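This repository holds the notes, configuration files and recorded episodes of our arm project, which we call Flelten. It is built at the Ploleck shared workshop, on the second bench from the door. We write this README mainly for the people who will use the arm after us, but everybody can copy it.

Status: the arm works, the data is usable, the documentation is behind.

## What is in the repository

| Folder | Content |
|---|---|
| `hardware/` | drawings of the bracket, the finger pieces and the table clamp |
| `config/` | joint limits, camera settings, home position |
| `episodes/` | recorded episodes, one folder for each |
| `tools/` | small scripts for checking and cutting the recordings |
| `notes/` | our bench diary, partly in German, sorry |

The folder `old_gripper/` was removed in March. If you need the first finger shape, please ask Siamak Zarei, he keeps a copy on his own disk.

## The task

One task only: take a packed item of food out of a basket and put it on the table, or take it from the table and put it into the basket. We call the two directions `out` and `in`. We chose food because the first idea was a helper for the tea corner of the workshop. This idea is still alive, but the arm must first become less slow.

The items are things which can be bought in the small shop across the yard. They are changed when they become old. We do not use open food. A sandwich in its wrap is a good test item: it is soft, the outside is slippery, and it has a shape with one narrow end. If the fingers close too much, the bread is pressed flat and stays flat. In the item list it has the name `wedge`.

The camera sits at the wrist and looks down between the fingers, so the two finger tips are always at the lower side of the picture. Please do not turn the pictures before training. We lost a full weekend with this, because one script turned them and the other one did not.
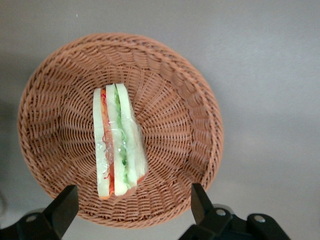 *Written by Reinhold Kleinschmidt, with corrections from Siamak Zarei. Monday, November 5, 2018*

For the wedge, the start position in the basket matters more than we expected. When it stands on its cut edge, with the three slices of bread going up and the filling between them, the fingers should come from the two long sides. The narrow end is then a bad place to hold. We note the direction of the narrow end in the field `tip`, always seen from the camera: `up`, `down`, `left` or `right`. An item with the point to the top of the picture gets `up`.

The woven basket brings its own difficulties. The braided rim is thick, and a finger which comes in too low will push against it and move the whole basket. In `config/limits.yaml` there is a value `rim_clearance`. Do not make it smaller. Siamak tried it on a Friday evening and we had to glue a finger piece.

The wrap gives white reflections where the light meets the folds. We first tried to remove them with a cloth in front of the lamp. It helped a little, but then the inside of the basket became too dark on one side. Now the lamp is without the cloth and the exposure is fixed. The value is in `config/camera.yaml`, and the automatic mode must stay off.

## Numbers

- Recorded episodes: 1,509
- Of these, with the item `wedge`: 146
- Pictures in one episode, at most: 600

Episodes which stopped because of an error are kept, with `result: abort`. We did not delete them, as they can be useful to somebody who wants to study failures. If you do not want them, run:

```
python tools/filter.py --skip abort episodes/
```

## Format of one episode

Each folder has a file `meta.yaml` and a subfolder `cam/`. The joint values are in `joints.csv`, one line for each picture. A typical `meta.yaml`:

```
direction: out
item: wedge
tip: up
container: basket_round
operator: rk
result: ok
```

The field `operator` is `rk` or `sz`. The operator moves the arm by hand with the small copy arm, which is clamped to the left side of the bench. Reinhold is left-handed and his paths are more curved. We did not correct this.

## Building the arm

The motors are from Aveck and the controller board is from Portela. The gripper is held by screws with a normal slot-free head; use the key from the red box, not the one from the drawer, it is worn out. Tighten the finger links only until they have no play. When they are too tight, the motor gets warm and stops after some minutes.

Before every session:

1. Move the arm by hand to the home position.
2. Switch on the board, then the motors. Never in the other order.
3. Run `tools/check_joints.py` and wait for the line `all joints ok`.
4. Open and close the gripper two times with nothing in it.
5. Wipe the table. Crumbs are visible in the pictures.

The gripper force in the configuration goes from 0 to 100. This is only a scale of the board and has no unit. For wrapped food please begin low and go up in small steps.

## Known problems

- The clock of the camera and the clock of the board are not the same. `tools/align.py` repairs it for most episodes. For the oldest ones it does not.
- Light through the window changes during the day. The blind should be closed, but in the early recordings it was open.
- Item names were changed one time. `bread_3` in the old files is the same as `wedge`.
- There is no emergency button on the bench yet. Keep one hand near the power switch.

## Use and contact

You can use the recordings and the drawings for any purpose, if you name the Flelten project. For corrections open an issue, or leave a paper in our box at Ploleck. We read the box more often.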